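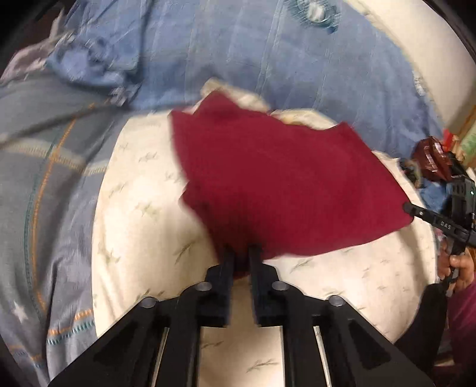
Zidau Printer and Scanner Drivers: Frequently Asked Questions

Welcome! These are the questions we get most often about the Zidau driver package for Clestel printers and scanners. If yours isn't on the page, write to us through the contact form and we'll happily dig into it.

Which devices does the package cover?

Every Clestel inkjet and laser model in the 22 series, plus the flatbed scanners sold alongside them. The older Zellard units have their own download on the Legacy page. Please don't mix the two, as the Zellard installer replaces the port monitor and your Clestel will vanish from the print menu until you put it back.

Do I need the full package or the basic driver?

The basic driver prints and scans, and for a lot of people that's plenty. The full package adds ink levels, two-sided scanning, the booklet layout (we love the booklet layout!) and the queue viewer. It needs 775 MB of free disk space during setup, though most of that is given back when the installer cleans up after itself.

How do I install it?

Leave the USB cable unplugged for now. Download the package, open your Downloads folder and double-click the setup file. Accept the license, choose USB or Wireless, and plug the cable in when the installer asks for it. When the green check mark shows up, click Finish and print a test page.

I plugged the cable in first. Did I break anything?

Not at all! Windows has probably loaded its own generic driver. Open Device Manager, find the printer under Print queues, right-click it and choose Uninstall device. Unplug the cable, restart the computer and run our setup again.

Setup stops at "Waiting for device." What now?

Give it 60 seconds. If nothing moves, try a different USB port, preferably one on the computer itself and not on a hub or monitor. On wireless, check that the printer and the computer are on the same network. Plenty of routers have a guest network with a very similar name, and devices on it usually can't see anything else in the house.

Can I install over an earlier version?

Yes, from version 2 onward. Your presets, paper sizes and scan folders all carry over. Anything earlier needs to be removed first, and you'll want to export your presets before you do that (Settings, then Presets, then Export).

Why does my printer show up twice?

You most likely installed it once by USB and once over Wi-Fi. Both entries work. Keep whichever you use, set it as the default and remove the other one from Printers & scanners. If one of them says "Copy 1," that's usually the one to remove.

My scans come out with a thin line down the page.

Check the narrow strip of glass to the left of the main scanning glass. A speck of correction fluid there will put a line on every page that goes through the feeder. Wipe it with a soft cloth and a little water. If the line also shows up when you scan from the flatbed, run Calibrate in the Tools tab.

Is there a Mac version?

There is, and it got so much better with the April release! Efraín Cabrera rewrote the scan panel from the ground up, and it now remembers the last folder you saved to. You'll find it on the same download page under the Mac tab. Booklet layout is still Windows only.

What about Linux?

We offer a print-only driver as a .deb file. Scanning works on many models through the standard SANE tools, but we don't test it, so tell us how you get on.

Will the Cheng color profiles work with this driver?

Yes! Copy the profile files to your system's color folder, open the driver's Color tab and choose Custom. They look lovely on matte paper. Turn off Auto Enhance while you're there or you'll be correcting the colors twice.

How do I go back to the previous driver?

Open the printer's entry in Device Manager, go to the Driver tab and click Roll Back Driver. If the button is gray, Windows hasn't kept the older copy, but we keep past versions in the Archive section.

How often do you update?

New builds go up on a Thursday when there's something worth shipping. Flor Llanos writes the release notes, and they're well worth a read, especially the known issues at the bottom.

What should I include when I contact you?

Your printer model, your operating system, the driver version (it's in the About box) and the exact wording of any error message. A log file helps too. Hold Shift while you click Help and choose Save Log.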